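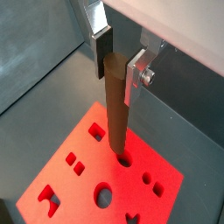

Can a machine do ordinary household or shop-floor chores yet?

Some of them, if the part is known, the fixture is known and somebody has set both up beforehand. Outside those conditions the answer changes from chore to chore, and most of this talk is about where it changes.

Speaker notes, Arturo Marchetti, 10 Sep 2019
Slot is 40 minutes. Leave 7 for questions. Skip section 3 if the previous speaker runs over.

1. Opening: what counts as a chore

Start with the list from the Forent plant. We asked the line leads to write down every task that took a person less than a minute and that they would hand over tomorrow. We got 46 entries. Read out four or five: seat a dowel, hang a hook, wipe a tray, close a carton, sort returned fasteners.

Point out that almost all of them contain an insertion or a placement somewhere. A plug into an outlet, a key into a lock and a shelf pin into a cabinet side are the same problem with different tolerances. Peg-in-hole is old as a research topic and still a fair test.

Define terms before going on. Clearance is hole diameter minus peg diameter. Position error is lateral offset at the moment of contact. Tilt is the angle between the two axes. Keep these on screen, people mix them up.

2. Insertion

Three phases: approach, contact, seating. Approach is a vision problem and is mostly handled when the lighting is steady. Contact is where the time goes. A chamfer on the hole forgives a lot of offset. A sharp rim forgives very little, and a stiff arm with a position error will simply press on the rim until something gives or a force limit trips.

Soft board material hides errors. Foam gives way a little and a slightly tilted peg can go in anyway. Say this clearly, a result in foam does not carry over to steel.

A round peg has no wrong rotation about its own axis. Square, star and slot shapes do. Moving from round to square adds one more angle to get right, and the failure modes change with it - wedging on a corner is the usual one.

Also mention the choice of opening. With several round holes of different sizes, the controller has to pick one before it can aim at it. People do this without noticing.

Pause here for the first question if hands are up.

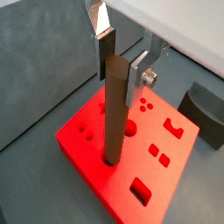 3. Grasp before insertion

Two parallel fingers hold a cylinder along two lines of contact. With rubber facing the contact widens and slip drops, but the peg can still pivot about the line between the pads. Any side load at the tip shows up as tilt. Gripping lower shortens the lever arm and costs finger clearance above the board.

Ferri and Lenow took opposite views on this in the March trials. Ferri gripped low and accepted the occasional finger strike. Lenow gripped high and added a search motion, a small spiral on first contact. Both are defensible. Do not name a winner, the boards were different.

4. Home versus shop floor

Shop floor: parts repeat, the bench is bolted down, and a jam stops one station. Home: every drawer is different and the bench is also where someone eats. The Fatico pilot had 2 kitchens, and the script for the first one needed rework before it could load a rack in the second.

Cloth, bags and cables stay off my list for now.

5. Close

Put the Forent list back up with the insertion tasks marked. Ask the room which ones they would sign off for an unattended shift. Then take questions.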